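Setting Up Your Basket

Section 4 of the Muster Whiteboard Guide
Last revised 3 Sep 2023

You've got your board on the wall (if not, go back to Section 3 and come find us when the screws are in). Now for the part we love most! The board gets all the attention, but the basket is what keeps it in daily use. A family that can reach a marker without hunting for it will write on the board every day, and a family that can't will go back to sticky notes by the end of the week.

You can use any small open basket you already own. Muster kits include a liner card and a set of labels, and both fit baskets of most shapes. The liner card is optional. If you like the look of the bare weave, leave it out.

What you need

One basket, wide enough to get your whole hand into
Dry-erase markers (start with one or two)
Something to wipe with: an eraser, a folded cloth, or both
The Muster labels from envelope 7
A damp rag for the basket itself

4.1 Preparing the basket

1. Turn the basket upside down over a trash can and give it a few good taps. Woven baskets hold on to crumbs, pen caps, and a surprising amount of pet hair.

2. Wipe the inside with a damp rag, following the direction of the weave. Going against it snags the strands.

3. Let it dry completely, overnight if you can.

4. Run your fingers along the rim. Trim any loose ends with small scissors, close to the weave but not flush with it.

Caution: Do not soak a wicker basket or put it in the dishwasher. The strands swell and the base may never sit flat again.

4.2 Choosing a spot

1. Stand at the board and let your writing arm hang, then bend it at the elbow. The basket should sit near that height, on a shelf or the top of a cabinet.

2. Place it on the side of your writing hand. In a mixed household, go with whoever writes the most. (Ours is the Bandero layout, with the calendar on the left, so the basket lives on the right and the lefties have forgiven us.)

3. Keep it away from radiators and sunny windowsills. Heat dries out markers faster than writing does.

Note: If you bought the Kos wall shelf, mount it before you fill the basket. The instructions are in Section 7.

4.3 Filling the basket

1. Test each marker on scrap paper first. Any that come out faint go in the trash today, please, and not back in the basket!

2. Push every cap on until it clicks.

3. Lay the markers flat on the bottom of the basket. Stored tip up, they go pale and scratchy, and stored tip down they can blob. Flat suits them best.

4. Put the eraser in next to the marker, close enough that one reach gets you both.

5. Add your cloth or sponge on the opposite side. A dusty cloth pressed up against a marker barrel means colored fingers for everybody.

6. Stop there. Really! It's very tempting to add the magnets, the tape and the good scissors, but a basket with only a few things in it is one you can use without looking.
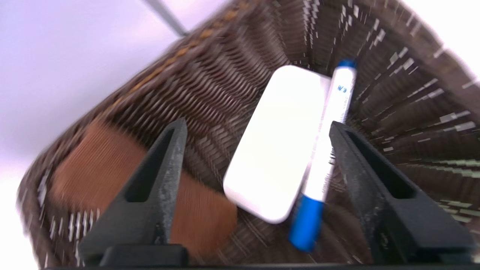 Photo: Stuart Haworth / Muster

A dark basket like this brown one makes white barrels and erasers wonderfully easy to spot, even in a dim hallway. If your basket is pale, the charcoal side of the liner card gives you the same contrast. Caps are worth a thought too — a blue cap tells you at a glance which color you're about to pick up, so keep caps and barrels matched.

4.4 Labeling

1. Peel one label and stick it to the shelf in front of the basket. Labels don't hold on wicker.

2. Write the contents in pencil. You will change your mind at least once.

3. If you keep more than one basket, give each a single job. The Mesach label set (part 334) has extra blanks for this.

4.5 Looking after it

Once a month, empty the basket, tap it out and repeat the marker test. Felt erasers can be brushed clean outdoors with an old toothbrush. Wash cloths on their own the first time, as marker dust travels.

Caution: Don't keep permanent markers in the same basket. If one does find its way onto the board, write over the mark with a dry-erase marker, wait a few seconds, and wipe. See Section 9 for stubborn marks.

Note: The liner card was redesigned in July. Older cards have square corners and may need a snip to sit flat in a round basket.

Next: Section 5, Drawing Your First Weekly Grid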